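The Sofa Is Not for Sitting

For eleven months of the year the most hardworking piece of furniture in our apartment is the one that was bought for rest. I mean the sofa. It is white, a decision made by two adults in a showroom with excellent lighting, and in the four years since then it has served as coat closet, mail room, luggage rack, laundry annex and waiting area for things that belong somewhere else. People have sat on it too. They sit at one end, politely, with a sweater in their lap.

I started paying attention in September, when my husband came home and asked where he should put his jacket. I said, "On the sofa," and then heard myself. We have a row of hooks. They are from Losura, they cost $136 with the mounting rail, and they hold at this moment one umbrella and a tote bag full of tote bags. The sofa is nine steps farther from the door. Everything we own makes the extra nine steps.

I took the matter to Wiroj Srisuk, who has spent most of his working life upholstering and repairing sofas in Paltstead and has seen what people do to them. His shop is up a flight of stairs behind a bakery, so the whole place smells of glue and cardamom. He had a three-seater upside down on trestles when I came in and did not stop pulling staples.

"A sofa wears in the wrong place now," he told me. "It used to be the seat. Front edge of the seat, one side, the side that faces the television. Now I get them with the seat like new and the back is crushed. You know why? Bags. They put the bag on top of the back every night for ten years."

I told him we did not do that. I was, as you will see, lying.

Wiroj divides the world into households that have a landing place and households that have a sofa. A landing place is a bench or a chest or a shelf by the door, some flat thing at hip height that you are allowed to ruin. He grew up with one, a long low chest where his mother put the shopping and his father put his hat. Nobody sat on it and nobody asked it to look nice. When he got his first apartment there was no room for a chest, and the sofa got the job by Thursday. (He said "by Thursday" the way other people say "by nightfall.")

The trade has noticed all this and has responded by selling us more things. The Vondráček catalog, which arrives whether or not you want it and which I read cover to cover in the bath, now has a whole chapter on what it calls the threshold. There is a threshold bench. There is a threshold tray, for the top of the threshold bench. The bench is $1,358 in oak and $2,234 in a darker oak, and in the photographs it holds a single folded scarf and one pear. I have never in my life come through a door carrying one pear.

Skerkel, at the cheaper end, goes the other way and sells a sofa with pockets. I went to look at it. The pockets are deep and made of felt, and the sales assistant, a very nice young man, put his whole arm into one to show me and came up with somebody's parking receipt. I thought this was the most honest demonstration I had ever been given in a furniture store. I did not buy the sofa. It was $1,256 and it was also, I'm sorry to say, teal.

So I went home and looked at what we had, with the cold eye of a person writing an article.
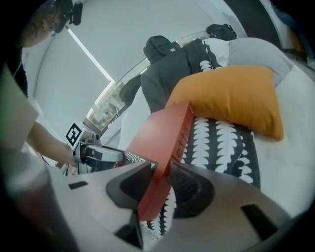 HOME & HABIT / VOL. 22 / PAGE 47

Start with the good intentions. The mustard cushion was supposed to do what mustard cushions do, which is suggest that somebody in the house has opinions. The gray one behind it was bought to calm the mustard one down. The black throw with the white fern fronds was a present, and for a week or so I folded it into thirds over the arm every morning, like a person in a hotel. It now goes wherever it is pushed.

Then the invaders. The jacket has taken over the back of the sofa, hood and all, and has settled in with the air of a relative who is staying through the weekend. And at the very top sits the black bag. I thought of Wiroj and his staples, and I moved it to a hook. By dinnertime it was back.

There was a red box in the middle of all this, too. Every sofa has its red box. It is the object that came in with the groceries or the mail, got looked at once, and is too nice to throw out and too dull to put away. My mother's was a tin of assorted screws that lived on her loveseat until I left for college.

I called Wiroj to report. He asked whether the sofa was comfortable, and I had to go and check. I took the jacket off, moved the throw over, put the mustard cushion behind my back and sat down in the middle, where I don't believe I had ever sat. It was very comfortable. You can see the window from there. I stayed until my husband came home, stood in front of me in his coat with the mail in one hand, and asked, with real concern, where he was supposed to put everything.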